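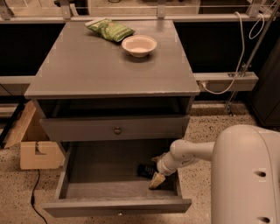

Apolline Le Goff
Technical Editor, End-of-Line Equipment

When Wallomach moved its Skitstead plant from a turntable stretch wrapper to a rotary arm machine, the decision had little to do with speed. The turntable kept up with the palletiser. What it could not do was wrap a tall, light load without shifting the top layers as the table accelerated.

"The load was being asked to do the moving," says the packaging engineer responsible for the end of the line. "On a turntable you set a soft start and a soft stop and you accept the cycle time that gives you. With an arm, the pallet stays on the conveyor and the film goes past it. The top of the stack doesn't know anything is happening."

The plant chose a Besnard rotary arm unit with a powered pre-stretch carriage. It sits downstream of the existing palletiser, with an accumulation conveyor between them. The wrapper's controller was tied into the line PLC over the plant's existing network, and the pallet code read at the infeed now selects the wrap program. There are 14 programs in use. Under the old arrangement the operator picked one from a panel, and in practice one program was used for nearly everything.

"It was the heaviest one," the engineer says. "If you have a choice between being blamed for film use and being blamed for a pallet that came apart on the truck, you pick the heavy wrap every time. I would have done the same."

Setting up the programs took longer than the mechanical installation. Each pallet pattern was wrapped at a baseline setting, then checked with a pull plate at the top, middle and bottom of the load. Containment force is the product of wrap force and the number of film layers, and the engineer is firm that the two should be adjusted separately.

"People turn up the tension because it's the knob in front of them. Then the corners of the cases crush, or the film tears on a pallet board, and they turn it down and add a layer. You end up chasing your tail. We fixed the pre-stretch first and left it alone. Then we set the force to whatever the weakest case in the pattern could take, and only after that did we talk about layers."
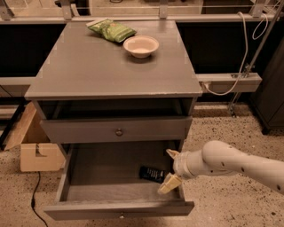

"The layer count at the bottom is the one I'd look at first on any site. The film has to lock the load to the pallet, and if the carriage starts too high, you've wrapped a very tidy stack that can slide off its base. We drop the carriage so the film catches the top of the pallet, and we rope the lower edge so it doesn't get cut by the fork tines."

Film quality was the next problem. The plant had been buying on price per roll, and gauge varied enough between deliveries to upset the pre-stretch. After a run of breaks in February the purchasing specification was rewritten around containment performance at a fixed pre-stretch ratio, with roll weight and core dimensions stated. Two suppliers now meet it. Incoming rolls are stored flat on their original pallets, away from the dock doors, as cold film comes off the roll stiff and loses cling.

The cut-and-clamp assembly needs the most attention. Adinska, the integrator that handled the installation, recommended a full inspection at an interval of around 4,000 pallets. The plant follows that for the clamp pads and pivot bushings, but checks the hot wire at every shift change.

"A wire that's going off doesn't fail cleanly," the engineer says. "It leaves a tail. The tail hangs down, the tail gets caught in the chain, and now you have a conveyor fault that looks like it has nothing to do with the wrapper. The first time, we spent most of a night shift looking at a gearbox."

Safety integration was straightforward apart from the infeed. The arm sweeps a large area, so the machine is fenced on three sides with interlocked access, and the openings for pallets are protected by light curtains with muting. The muting sensors were first placed for a full-size pallet. Half pallets cleared the first pair too early and tripped the curtain. Adinska moved the sensors closer together and shortened the muting window in the safety controller. The change was validated again before production resumed – a step the engineer says was not in the original schedule and should have been.

Asked what he would change, he mentions the accumulation conveyor. It holds fewer pallets than he wanted, and a roll change on the wrapper can still back up to the palletiser if the operator is elsewhere. A low-film warning on the stack light has helped. A longer conveyor would mean moving a column guard and the stretch of pedestrian walkway behind it.

"We drew it up," he says. "It's in the budget for the next line, which gets the same wrapper with a top sheet dispenser. The product on that line is dusty and some of the customers store outdoors. I've asked for the dispenser to be mounted so that you can reach the knife from the floor."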